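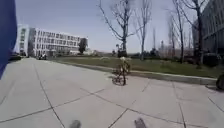
How to check and rotate your tyres at home

I put off learning this for years. The garage at Petcombe did it with the service, I paid, and I never gave it a thought until I looked properly at my front tyres one Tuesday and found the outer edges worn down to next to nothing while the backs looked nearly new. Two new fronts later I decided I'd do it myself, and I've kept it up ever since (on a small front-wheel-drive hatchback, so bear that in mind as you read).

It takes me most of a morning with a flask of tea. You could be quicker!

What you'll need

A trolley jack and a pair of axle stands, both rated for your car
A wheel brace or breaker bar, with the right size socket
Your locking wheel nut key
A torque wrench
Two wheel chocks
A tread depth gauge and a pressure gauge
Chalk, or a wax crayon if it's damp out
A wire brush
Gloves

Please go and find the locking nut key before you do anything else. Mine was under the boot floor in a sandwich bag, and I'd been through the glovebox three times by then.

The jack that comes with the car is meant for changing a flat at the roadside and I wouldn't use it for this. I bought my stands second-hand from a chap in Fivcombe and gave them a very good going over before I trusted them: straight legs, no cracks at the welds, ratchet teeth all there.

Before you lift anything

Read the handbook. Really, do. There are four things to get from it: where the jacking points are, the torque figure for the wheel bolts, the cold tyre pressures, and whether there's anything it says not to do. Some cars have wider tyres on the back than the front, and those can't be swapped front to back at all. Some makers would sooner you left the wheels where they are. If yours says so, skip the rotating bit and just do the checks.

Next, look at the sidewalls. If there's an arrow or the word "rotation", your tyres are directional and have to stay on the same side of the car, so you'll only be swapping front with back. If they say "outside" and "inside", they're asymmetric, and they can usually go anywhere as long as the outside faces out. No arrow and no wording means you've a free hand.

Checking the tread

Push the gauge into one of the main grooves and read it off. Do the inner edge, the middle and the outer edge on every tyre, and write it all down. I use the back page of the service book, with a little drawing of the car from above.

The legal minimum for a car in the UK is 1.6 mm across the central three quarters of the tread, all the way round. I change mine well before that, as wet braking gets noticeably worse as the grooves get shallow.

Then have a think about the pattern of wear. Worn in the middle usually points to too much air, worn on both edges to too little. One edge only is often the tracking, and that was my trouble. Swapping the wheels about won't cure it, it'll just spread the damage over more tyres, so get the alignment looked at first. Lumps and dips you can feel with your palm might be a balance problem or a tired shock absorber. Any bulge in the sidewall, or a cut deep enough to show cords, and that tyre is finished. Don't rotate it, replace it.

Swapping them round

1. Park on hard, level ground, handbrake on, in first gear (or Park for an automatic). Chock the wheels at the end you aren't lifting. Gravel and soft tarmac are no good, stands sink into both.

2. Chalk each tyre with where it is now. FL, FR, RL, RR. I skipped this once and had to work it out from my tread notes, feeling daft.

3. With all the weight still on the wheels, loosen each bolt about a quarter turn. Don't take them out. If one won't shift, a longer bar is better than jumping on a short one.

4. Lift at the jacking point and set a stand under a proper support point, then lower the car gently on to it. Give the car a push. If it rocks, start again. Never put any part of yourself under a car that's held up by a jack alone.

5. Work out your order. With one pair of stands I do one side at a time, front and back, which suits a straight front-to-back swap. For a crossed pattern you'll need all four corners up (so four stands, and you can't rely on chocks any more) or a spare wheel to shuffle things along with. On a front-wheel-drive car the usual crossed pattern sends the fronts straight back and the rears forward to the opposite sides.

6. While the wheels are off, brush the rust and muck from the hub face and the back of the wheel. Have a look at the brake pads and hoses too, you'll not get a better view. I don't put grease on the threads, as it throws the torque reading out.

7. Lift the wheel on and start every bolt by hand. It should spin in easily for several turns. If it fights you, back it out and try again.

8. Nip them up in a star pattern, lower the car, then torque them in the same star pattern with the wheel on the ground. One steady pull until the wrench clicks, and leave it at that.

Afterwards

Set the pressures with the tyres cold. Fronts and rears often want different figures, so the air has to change when the wheels change places, and this is the step everyone I know has missed at least once. If your car has a tyre pressure monitor, it'll probably need resetting from the menu or a button on the dash.

Check the bolts again after a short run. My torque wrench is an old Gerkden that I had tested before I trusted it, and I still go round a second time. Wind the wrench back to its lowest setting before you put it away.

How often?

I do it every 4,000 miles or so, which for me comes to twice a year, and one of those is always in March when I've had enough of winter grime. Your handbook may give a different gap. The last time I measured, the difference between front and back was hardly worth writing down, and I was very pleased with myself.

A question from the comments

Gizella Vass asked whether she could leave the newest pair on the front since that's where the steering is. Most tyre fitters advise putting the deeper tread on the back, front-wheel drive or not, because a back end that lets go in the wet is much harder to catch. So if your rears are a good deal deeper than your fronts, leave them there and forget rotating this time. Rotation works best when you start early and all four are still close.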